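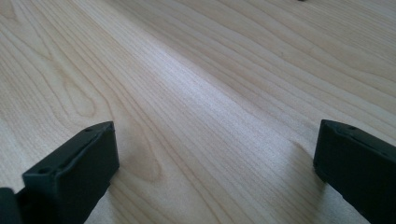

I get asked about table care more than anything else, mostly in the weeks after the holidays when people take the cloth off and find out what went on underneath. So let's talk wood. The first thing to do is look at your table from a low angle, with a lamp or a window on the far side. A pale top with a bit of sheen to it will show you a bright band where the light lands, and if you move your head slowly that band travels over every ring, scratch and sticky patch. You can find a water mark this way that you'd never spot standing up. While you're down there, take a look at which way the grain lines run, even if they ripple and loop about, because that's the general direction you'll be wiping in.

White rings first. These are usually moisture sitting in the finish, and they often lift. Lay a clean cotton dishcloth over the ring and go over it with a warm, dry iron (no steam!) for a few seconds at a time. Lift, look, repeat. My sister-in-law swears by mayonnaise left on overnight, and I've had it work, but then your dining room smells like a deli and you still have to wash it off.

Dark rings are another matter. That's usually water that got through to the wood, and you're looking at sanding and refinishing. I'd try it on a beat-up side table before anything you love.

Candle wax: ice cubes in a sandwich bag, wait until it's brittle, then an old plastic card held nearly flat. Please put the butter knife away.

For everyday cleaning I use a drop of dish soap in a bowl of warm water, a cloth wrung out hard, and a dry cloth right behind it. I gave up on spray polish years ago – it built up into a gray film on my mother's table and took me a whole weekend in May to get off. If yours is an oiled top, rub in a thin coat of whatever oil it was finished with, twice a year or so, and lay the oily rags out flat outside to dry. Never wad them up in the trash, they can catch fire all by themselves.

Comments

Farah Goh
Iron trick worked on my coffee table! I was so scared to try it.

Donnie Nisbet
What about nail polish remover? Asking for my daughter, who spilled it.

Ewan Gourlay
Donnie, blot it and don't rub. Ours took the finish right off, sorry to say.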